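Small kitchen, big fridge: a morning with the cook behind Judgate Suppers

Friday, August 23, 2024

The woman who runs Judgate Suppers has cooked for other people in Dendivcombe for years, and she still gets excited about a tidy fridge. "People think I'm joking," she says. "But I love it! You open the door and you know what's for lunch."

Her newsletter on the subject now goes out to 3,000 readers, most of whom have kitchens no bigger than a box room. She began writing it in February, after a neighbour asked how on earth she managed with one run of worktop.

Her first answer was to get everything out before putting anything back. Cheese, bread, whatever is half used, all of it goes on the counter over a clean cloth.
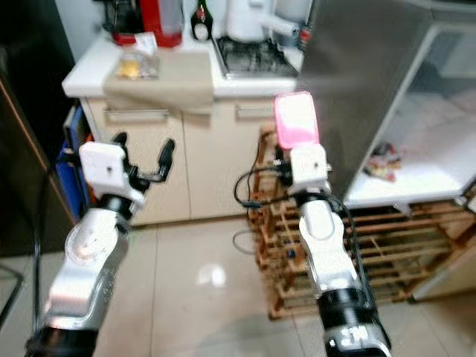
"And then you have to be quick," she goes on. "I give myself 4 minutes for anything that has been chilled. Put the kettle on afterwards, never before, or you'll wander off and read the paper." She is keen on cloths generally and buys them plain, in a pack from Taipe, and boils the lot on Sundays.

What about containers? She laughs, and this takes us a good quarter of an hour. She had a matching set once, bought in a burst of optimism, and gave most of it away. These days she likes strong colours that she can spot from across the room – leftovers in one colour, raw things in another – and she won't have anything with a lid that needs two hands. 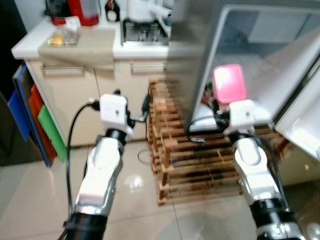
Shelves are where she gets really lively. The top is for things that are ready to eat, she says, and the bottom is for whatever needs cooking, and she'd happily argue with anyone who does it the other way up. A bright pink container is her idea of a good one, easy to find even when you're half asleep. She is just as fond of wooden slatted racks on the floor, with their open tiers, and thinks every small kitchen could find space for one. "You can sweep round it, you can shift it, and it's lovely to look at."

Her next newsletter is about freezing soup in 500 ml portions, and she has already written far too much of it.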